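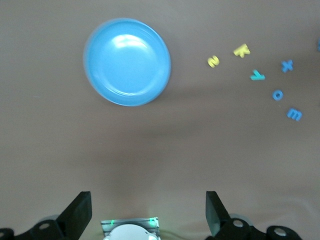

What does the number inside the triangle mean?

The resin identification code gives the type of plastic an item is made from. It does not say that the item can be recycled at a given site. The Castillo drop-off center takes codes 1, 2 and 5 in rigid form. Code 7 is a catch-all for other resins and mixtures and goes in the trash.

What if there is no code?

Many toys and household goods carry no code. Leave them out of the rigid plastics bay and ask at the counter. Staff can test a sample in a tub of water – polyethylene and polypropylene float, PET and PVC sink – but the float test does not separate every resin, and fillers and trapped air change the result.

Do I have to remove labels?

No. Paper and film labels come off in the wash line. Full-body shrink sleeves should be removed, as the optical sorter reads the sleeve and not the bottle.

How clean is clean enough?

Empty and rinsed with cold water. Light staining is acceptable. Containers that held motor oil, pesticide or solvent are refused whatever the code.

Should caps stay on?

Screw caps stay on empty bottles. Pump heads and trigger sprayers contain metal springs and must be taken off.

Can I bring items in a bag?

You can carry them in a bag, but empty it into the bay and take the bag home. Film wraps around the shafts of the sorting screens and stops the line. In January the Lastel line was down for 18 hours for this reason.
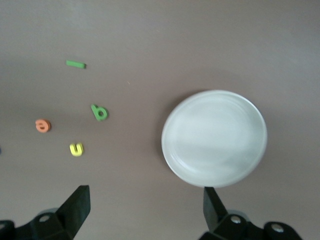 Why is foam kept out of the rigid plastics bay?

Foams are mostly air, so they break up in the baler and mix with other grades. The common ones are also different materials: expanded polystyrene is used in packaging, EVA in mats and craft goods, polyurethane in cushions. Clean white packaging blocks go in the Dralura cage by the east gate. EVA and polyurethane have no outlet here at present.

What is the size limit?

70 cm on the longest side. Larger items, such as storage bins and lawn chairs, go to the bulky goods area and must be free of metal parts.

Are compostable plastics accepted?

No. PLA looks much like PET and lowers the quality of the bale. Check with your yard waste hauler before putting it in a green cart.

Where does the material go?

Bales are shipped to Curotov, where they are shredded, washed and sold as flake or pellet. The center shipped 3,290 bales last year. Bales with too much off-grade material are downgraded or returned at our cost.

Can a business use the center?

Yes, with an account. Loads are weighed on arrival, and more than 2 rejected loads will suspend the account. Apply to Marilou Belmonte in the scale office.

Who do I contact about a refused load?

Maribel Guzmán, materials desk. Include the ticket number.

Last updated 2021-03-19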